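Simulation work moves into the day shift at Hundgate

Jul 22, 2021

The returns hall at Hundgate handles housewares: pots, kettles, bowls, utensils, and whatever else customers send back in the same carton. Until last winter every item was picked up, checked and shelved by hand. The arms that now share the job are taught their moves on a computer first, and since December that teaching has been done by people from the hall itself. 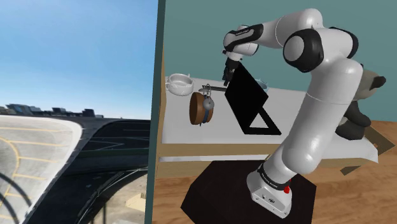 Josefien Desmet

Wuyts, which owns the hall, bought the simulation package from Sistis along with the arms. The first plan was to leave it with the engineers at the main office. They were quick, but they had never worked a returns shift, and the items they put on the virtual table were too tidy and too far apart. The arms did well in the software and then stalled on real cartons.

Zawadi Biwott, the shift lead, asked for two of her sorters to be given time on the program. There are now 18 people in the hall with some training in it. Each session runs 60 minutes, and the person at the screen is off the line for all of it. They lay out a table, choose what goes on it, run the arm, and write down where it goes wrong. The notes go to Sistis at the end of the week.

Most of the attention is on the grip. A tapered item is a good test. If the fingers close too low the item can tip, and if they close too high on a narrow part they may slide. Sorters know this from their own hands, and several said it was strange to have to put it into words.
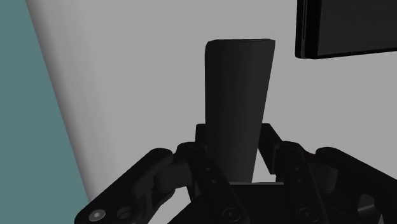
Small changes to where the fingers meet the item can take a whole session to settle. Dezső Antal has worked returns for 15 years and now spends two mornings a week at the screen. "I used to go home with sore wrists," he said. "Now it's my eyes." He has asked for a better chair and a second monitor. The monitor has arrived.

Pay was the harder question. The program work was first listed as training, at the base rate, even for people who had been doing it for months. After talks in the spring it was moved up a grade — the same one as forklift work — and back pay went out with the June wages. No jobs in the hall have been cut so far. Three people who retired were not replaced, and the staff council has asked Wuyts to say in writing what happens with the next ones.

Sorters who want to join the next training group should give their names to Zawadi before the summer break. Night shift can sign up this time too.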